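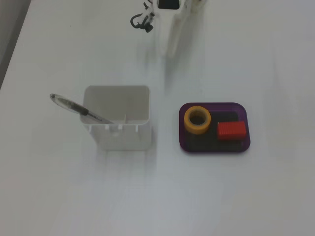
Clearing the Decks (Or, How I Finally Dealt With the Paper)

18 May 2021

I have been threatening to do something about the paper in this house for so long that my family stopped believing me. Well, it's done. Mostly done. There's one shoebox left and I'm not talking about the shoebox yet.

For anyone new around here, I'm a keeper. Receipts, ticket stubs, the little folded maps they hand you at the zoo, instruction booklets for things I gave away years ago. I come by it fairly. My grandmother kept every letter anybody ever sent her, and she kept the envelopes too, tucked inside one another like those nesting dolls. When we cleaned out her place I thought it was the sweetest thing I'd ever seen, and then I went home and looked in my own hall closet and thought it was a little less sweet.

What got me moving was the Welletti warranty. Our Welletti dishwasher started leaving a puddle in front of the sink, and I knew (knew!) that I had the warranty card somewhere. I went through the kitchen drawer, the other kitchen drawer, the accordion file, the bag hanging on the back of the office door. I found a recipe for plum cake I'd been missing for years and a parking ticket that I'm pretty sure I paid. No warranty. The repair guy came and fixed it in the time it took me to make coffee, and I paid full price for it, and I stood there with my checkbook feeling like a fool.

So I took a week off work and went at it.

Getting it all in one place

I started by hauling everything into the dining room. I'd read that you should do one small spot at a time so you don't get overwhelmed, and I'm sure that's good advice for other people. If I do one small spot at a time I just move things from one spot to another. I needed to see the whole ugly mess at once.

It filled 7 grocery bags and a laundry basket. My husband walked in, looked at it, and walked back out again.

I made piles on the floor, and I kept the names simple. Keep, Shred, Recycle, and one called Ask, for anything that belonged to somebody else in the house. The Ask pile turned out to be the most fun, since it meant sitting on the rug after dinner holding up my daughter's third grade spelling tests and hearing her say no, no, no, oh wait, yes to that one. She kept a drawing of a horse in a raincoat. I would have kept it if she hadn't.

The shredder situation

I bought a Bukus shredder, the cheap one, and I regret it a little. It takes four sheets at a time and then it needs a rest, like me. If you have as much to get through as I did, spend more or find a shredding day near you. Ours is at the library in August and I couldn't wait that long, I'd have lost my nerve.

The old bank statements were the worst of it. I had statements from an account at a bank that doesn't exist anymore. I had canceled checks from our first apartment, with the rent written out in my old loopy handwriting, and I did get a bit misty over those. I saved one and shredded the rest. (The shreds went into the compost, by the way, except for the window envelopes and anything shiny. The worms don't seem to mind.)

What I kept and where it lives now

I went back and forth over whether to scan things. I tried it for an evening with my phone and made it through 40 pages before I noticed that I was scanning stuff I'd never look at again in any form. After that I only scanned the things I'd be sad to lose in a fire, mostly letters, plus the handwritten recipes, including the plum cake.

The real papers, birth certificates and the deed and all that, went into a Sormont box with a lock on it. It's gray and ugly and it fits on the closet shelf with an inch to spare. The everyday stuff is in a Mäkelä file stand by the phone charger, with a folder for each person, one for the car and one for the house. The house folder is already too fat. I'll have to split it, and I keep putting that off.

Manuals are gone, all of them. I checked a few online first and they were right there, easier to read than the tiny print ones. I kept the one for the sewing machine because it has my mother's notes in the margins, in pencil, with her opinions on the buttonhole foot. She didn't think much of the buttonhole foot.

Keeping it that way

I know myself, so I'm trying to be realistic about this. The mail gets opened standing up next to the recycling bin now. I don't sit down with it. If I sit down with it I start a pile, and the pile gets a coffee cup on top of it, and then it's part of the furniture.

School papers are harder. They come home crumpled and sticky and every one seems to need a signature from somebody. I've got a clip on the side of the fridge for those, and when the clip won't close anymore I have to go through them that night. It has happened twice so far. One of those times I did it the next morning instead, so there you go.

A couple of you asked in the comments on my last post whether I felt lighter afterward. I felt tired! My knees hurt from the rug. But I did go looking for the car registration yesterday and found it before the kettle boiled, and I called my sister to tell her so, and she asked if I'd be willing to come over and do her house next.

I said we'd talk about it once I've dealt with the shoebox. It's photographs, all loose and mostly not labeled, going back to before I was born, and I'm going to need her help with half the faces anyway. I'll post the plum cake recipe later this week if I can make out whether my aunt wrote a cup of sugar or a cup and a half.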